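Gray Floors and Other Commitments

January 17, 2022

We have been living with the wrong floor for 4 years. I say "wrong" with affection. It came with the house, it is orange in the way that only floors and certain cheeses are orange, and it has a soft spot by the stove that guests step on and then look at me.

So this is the winter we replace it. I announced this at dinner in July, which gave everyone time to forget, and then I brought it up again after New Year's, when people are weak. Maite was for it. Maite is for anything that means the couch gets moved.

I started, as you do, by asking for opinions, and I would like to warn you off this. Ismael Guimarães, who put in his own floor and has talked of little else, told me gray was over. Ye-rin Seol told me gray was never in. My neighbor Nivaldo told me his floor was gray and he had been very happy with it, thank you, and then we talked about the weather for a while.

I still like gray. Long pale boards, dark walls, no rug. A room like that looks as if the person who lives in it answers letters. 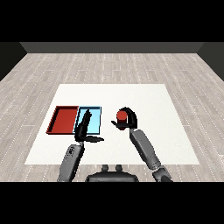 The samples

I ordered samples from a place called Nutulora, which sells you a piece of floor the size of a playing card and asks you to imagine the rest. Their grays are named Sadine, Trirkden and James. I have no idea who James is. James is a bit blue in the mornings and by four in the afternoon has gone the color of dishwater, and I have known people like that, so I kept him on the windowsill longer than he deserved.

Sadine was the front runner until I put it next to the orange, where it turned pink. Maite says it will not be next to the orange once the orange is gone. This is logical and I didn't care for it.

Then there is the money. We need enough for 320 square feet, and the man on the phone said to order extra for mistakes. I asked how many mistakes. He said it depended on who was doing it. I told him I was doing it, and he went quiet and typed something. The delivery is another $150, to the curb, where I assume the boards and I will get to know each other.

I have also become a person who looks at floors in everything. Movies, bank lobbies, other people's vacation pictures. Show me pale planks and a plain white table and I'm checking which way the boards run. (Front to back. I approve.)

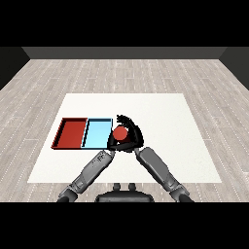 Where we are now

We picked Trirkden. It's the dull one, and after 31 days on the windowsill it was the only sample I had stopped noticing, so it won. The order goes in tomorrow if I can find the tape measure, last seen under the couch, which Maite would be glad to move.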